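Home Electrical and Kitchen Forum > Small Appliances > Microwave on shared counter circuit trips breaker

gridleak_47
17 November 2023

Looking for a check on my reasoning before I open the panel. Microwave is a countertop unit (Belell), on the counter under the uppers. It shares a 15 A circuit with the toaster and the bread shelf light. The breaker trips after a few minutes of microwave use, with the toaster unplugged. The nameplate gives input power as 1500 W. Outlet reads 117 V unloaded and 104 V with the microwave at full power. I think the drop is the real problem and the breaker is secondary.

Outlet is on the wall behind the unit.
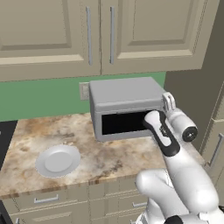
Microwave position under the upper cabinets.

panel_left
A 13 V drop is far too much for a normal branch run. At 1500 W you are drawing about 13 A, so that is an ohm in the circuit. Twelve or fourteen gauge copper over a house-length run doesn't get you there. You have a bad connection. Stop using the circuit until you find it.

gridleak_47
House is from the Florkard development. All the kitchen outlets I have pulled so far are backstabbed.

panel_left
Then start there. Breaker off, confirm dead with a tester, pull each receptacle between the panel and the microwave, and move the wires to the screw terminals. Look for brown insulation.

ohmward
Disagree on the order. A thermal-magnetic breaker that trips at 13 A on a 15 A rating after a few minutes is a suspect by itself. A loose lug on the breaker heats the bimetal and also gives you the voltage drop. One fault explains both symptoms. A bad receptacle downstream explains only the drop.

panel_left
Fair on the lug. I would still pull the receptacles. Backstabs get worse with load cycling and he has a whole kitchen of them.

ohmward
Pull them, yes. Measure first. Voltage at the breaker terminal to neutral bar, under load. If it reads low there, the fault is at the panel or upstream. If it reads 116 or so, go downstream. That is live work inside the panel, so if the OP isn't set up for it, call an electrician.
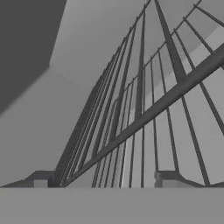

Small Appliances and Branch Circuits Group

tinplate
Adding a point on the load. Nameplate input and cooking power are different numbers. The 1500 W is input. Cooking output on that class of unit is usually around two thirds of that. People quote the output figure and conclude the circuit has room for a toaster. It doesn't.

gridleak_47
Understood, I was using input. The old Lamptey unit had a lower input rating and never tripped anything, so the connection may have been bad for years.

tinplate
Very likely. Resistive heating goes with the square of the current, so a modest increase in load matters more than it looks. 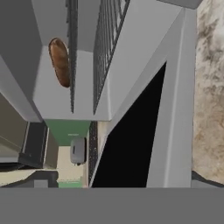
The other thing to settle is whether the microwave stays on a shared circuit once the fault is fixed. I would run a dedicated 20 A line in 12 gauge. A toaster and a microwave together will trip a 15 A breaker that is working correctly, and the next owner won't know to run one at a time.

panel_left
Agree on dedicated. Check local rules on AFCI and GFCI before buying the breaker.

ohmward
Overkill for one person who doesn't mind waiting for toast. Fix the connection, replace the breaker if the lug is discolored, and move on.

gridleak_47
Had an electrician in. Breaker lug was loose and the wire end was dark. He cut it back, fitted a new breaker and torqued it. Loaded voltage at the outlet is now 114 V. He also found 5 backstabbed receptacles on the run and moved them all to the screws. Price for a dedicated line is coming from Sundberg.

panel_left
3 V is in line for that length. Post the quote when you have it.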